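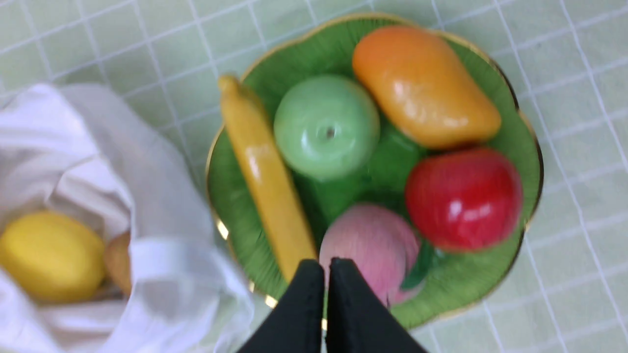 Why Is Pretend Fruit So Shiny?

By the Drarno Kids' Page
November
4 min read

Have you ever picked up an apple from a bowl and found out it was fake? It feels too light, or too hard, and it has no smell. People have been making pretend fruit for a very long time. They have used wax, wood, glass, clay, paper, and plastic.

What is it for?

Real fruit goes bad. A peach that is perfect today can have soft brown spots in a few days. Pretend fruit stays the same, so stores use it in windows, artists use it when they want to practice drawing, and families put it on the table for decoration. Children use it to play store. Nobody should ever bite it!

How do you make a fake apple look real?

First comes the shape. Many fake fruits are made in a mold, a hollow form with the shape of the fruit on the inside. Soft material goes in and gets hard, and then the mold comes off.

Next comes the color. Real fruit is almost never one plain color. A mango can be red or orange at one end and yellow at the other, because the side that gets more sun often turns redder. A painter copies this by letting one color fade into the next.

Last comes the shine. Real apples have a thin coat of natural wax on their skin that helps keep water inside. A coat of gloss does the same job for your eyes, but it does nothing to keep a fake apple juicy.

Look for the white spot

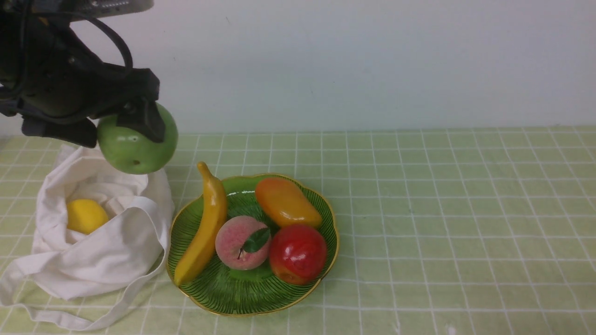

Shiny things act a little like mirrors. When light hits a smooth, curved skin, some of it bounces straight to your eye, and you see a small white spot called a highlight. The red apple on the green plate has a bright one, and the green apple over the cloth bag has a small one near its middle. Now look at the bag. Its cloth is crumpled into soft folds, and rough cloth like this scatters light in many directions, so it looks dull next to the fruit.

Try it at home

You need a piece of fruit, a lamp, and some crayons.

1. Put the fruit on a plate near the lamp.
2. Find the brightest spot on it.
3. Move your head to the left and then to the right. Does the spot move?
4. Draw the fruit. Leave the bright spot white — don't color it in.

If you have a peach, try that too. Its skin is fuzzy, and the tiny hairs scatter the light. You probably won't find a sharp white spot on it. Then you can eat the peach, as long as it's a real one.

80 shares
8 comments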